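Subject: Re: [busyboards] Slider panel – numbers or no numbers?
From: Sinan Yaman

Hi Tâm, hi all,

Sorry for the slow answer, February ate me alive. I've been meaning to get to this one because I went back and forth on exactly the same thing when I was laying out my wall board!

Tâm Ông wrote:
> I'm starting on the Skaditz board for my nephew's room and I'm stuck on
> the sliders. Do you print a scale next to them or leave the panel blank?
> He's only just getting into numbers and I don't want it to look like
> homework. Also, do two sliders get in each other's way if they sit on
> one panel? And did you stick with the puzzle-edge panels in the end or
> go back to one big sheet? I've got 500 mm of wall to play with and not
> a lot more.
> Tâm

Numbers, definitely numbers. My first board (the Kahraman one, for those who were on the list back then) had a blank slider panel and the kids shoved the knobs from one end to the other for a minute and went off to bother the switches. Once there was a scale, they started calling out orders to each other. "Put it on four! No, the OTHER one on four!" It took me one evening to redo and I wish I'd done it from the start.

As for two on one panel, I have mine running side to side, one over the other, with a single row of numbers in between that does for both. Saves space and you only have to line things up once. The little triangles on the knobs matter more than you'd think – the top one points down and the bottom one points up, so each knob is pointing at the numbers and there's no arguing over what it's set to.
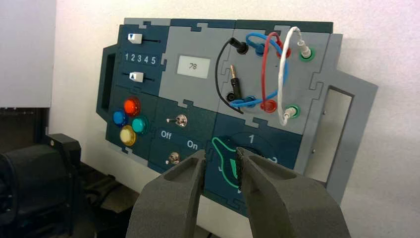 Sliders on top with the shared 1 to 5 scale, push buttons on the panel underneath. Red one is lit.

I did stick with the puzzle edges, yes. Two colors, dark teal and light grey, and I'm still happy with that. The big advantage is being able to pull out one section when I change my mind, and I change my mind a lot. The drawback is that every tab has to fit, and if you paint before you test (guess how I know) you'll be sanding teal off your fingers for a week. I'd make two scrap pieces first and fiddle with the gap until they slide together without a mallet.

With 500 mm I'd go for fewer panels and keep them a decent size. Little hands need elbow room. I put the four buttons in a diamond, like on a game controller, and older kids get it right away. Red, blue, a greeny teal and a pale yellow. I'd pick a stronger yellow next time, that one looks a bit washed out next to the red when it's glowing.

Somebody off-list asked about toggle switches too. Mine are metal and they're under the little display. I ordered from Bromico, 47 for the pair with shipping, and they have a lovely solid click. The cheap ones I had before felt like mush.

Tâm, what are you doing for the side brackets? Mine have a rectangular cut-out and I like having something to grab when I lift the thing. I've got the Doda drawings for those if you want them, just shout and I'll dig them out.

Sinan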